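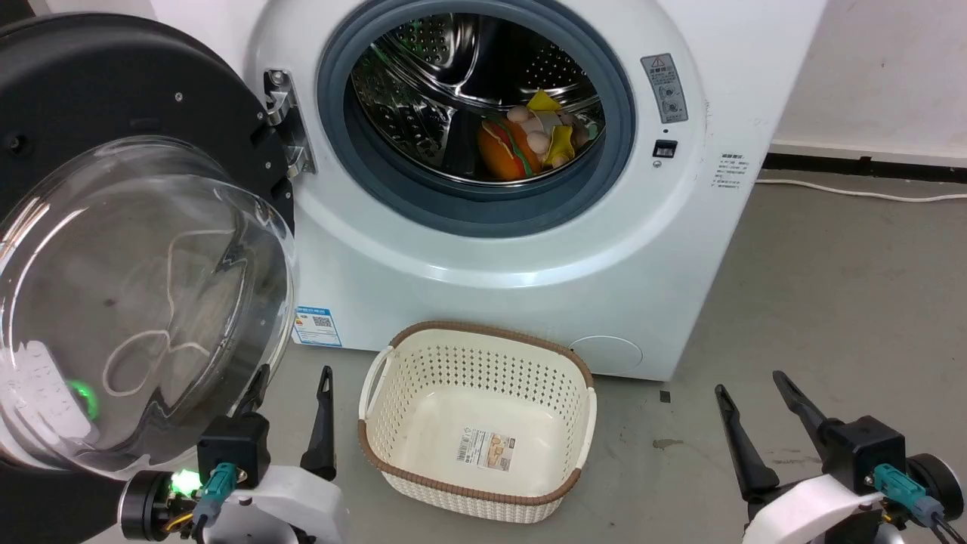

What does Sodo 2 plan?
Arm paths for reaching into washers and other deep openings.

Sep 19, 2022 - Sollus has released Sodo 2, a motion planner for two-arm robots. It checks each path against 3,000 stored grasp poses and replans in 18 milliseconds.

"The door is part of the map now," said Deok-su Yoo, lead engineer.

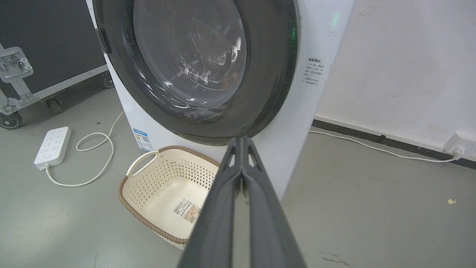 Gripper near the closed washer door, basket on the floor.

Licenses are sold through Jeditico.

We use cookies to improve this site. Accept | Settings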